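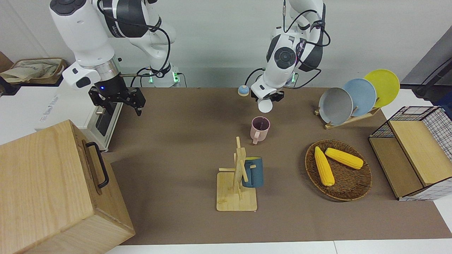 Figure 4. Two-arm table cell with cover paper and props in place. Left gripper closed on the small white cup, right gripper open.

4.3 Replacing the table cover and checking the grippers

Do this procedure when the cover paper is torn or creased, or when a gripper has been removed for service. One person can do it. Part numbers are in Appendix B of the Cliltska cell handbook.

CAUTION: A gripper holding an object may release it when power is cut. Take the cup out of the fingers before you press the stop button.

1. Jog both arms up until the fingers are at least 465 mm above the table. Open both grippers.

2. Press the stop button and hang the lockout tag on the cell switch.

3. Clear the tabletop. Lift the dish rack with the plates still in it. Move the mug tree, the basket and the call bell to the cart.

4. Peel off the old paper, starting at the front edge. Wipe the table with a dry cloth.

5. Cut new paper to 929 mm front to back. Lay it from the back wall forward and smooth it by hand.

NOTE: Tape the underside only. Tape on top shows up in the camera view and upsets the cup detection.

6. Check the cables on both arms. The outer links need loose loops. A cable pulled straight at the wrist will fail early - loosen the clip and feed some slack back.

7. Check that the ring between wrist and gripper sits flat. Tighten the four screws in a cross pattern.

8. Remove the tag, release the stop button and wait for the base lights to show green. If they do not, see fault 536 in Section 6.

9. Put the props back using the layout sheet, then run the cup pick at low speed.

If the cup slips, clean the finger pads and repeat step 9. If it slips again, replace the pads as a pair.

Record the change in the cell log. Send log corrections to Catríona Phelan, Carnville workshop.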